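How do you go shopping for a robot that can sew?

Have you ever saved up for something big, like a bike? You probably thought about the price first. Then somebody reminded you about the helmet, the lock and the lights! Buying a robot for a hospital or a training centre is a lot like that, only the list is much, much longer.

The robots in this story help surgeons with stitching. The robot doesn't decide what to do by itself. A surgeon moves the controls and the tiny metal tools follow along. To get good at it, surgeons need plenty of practice, and that means plenty of things to buy.

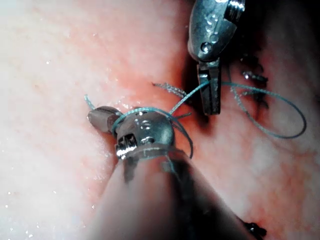

The most important question is "What job do we need it to do?" Suha Tarawneh plans the equipment at the Flerier training centre, and her answer was knots. Tying a knot is fiddly enough with your own fingers (try it with two pencils!), so she wanted tools with little wrists that can bend and turn.

Next comes the part Suha loves – the big list! She splits it in two. One half is for things you buy once, like the robot and its controls. The other half is for things that get used up, such as thread, needles and practice pads. Even the small tools go on this half, as they wear out and have to be replaced.
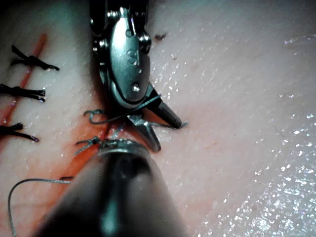
Three finished stitches on a practice pad, with two robot tools at work beside them.

Now for some sums. Suha planned for 143 learners in a year, and she wanted each of them to have 3 practice pads. That makes 429 pads. There were 400 in the cupboard already, so how many more did she need? Just 29! If she had forgotten to look in the cupboard, she would have ordered far too many.

Then she had to think about space. Will the robot fit through the door? Is the floor strong enough? Where will everyone stand? Suha marked out the shape of the robot on the floor with tape and walked round it, which is a brilliant trick for a new desk or a bunk bed too.

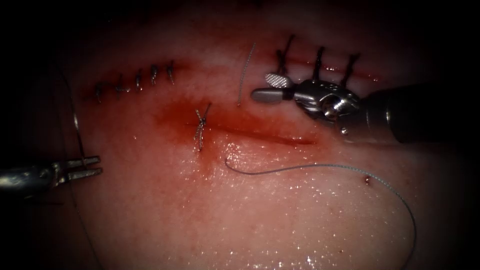
A good plan looks a long way ahead as well. Suha's covers 5 years, with money put aside for repairs, check-ups and lessons for the people who look after the machine.

Your turn! Pick something you'd love to have, perhaps a fish tank or a drum kit. Write down what you'd buy once and what you'd have to keep on buying. Then measure the place where it would go, and don't forget to check the cupboard.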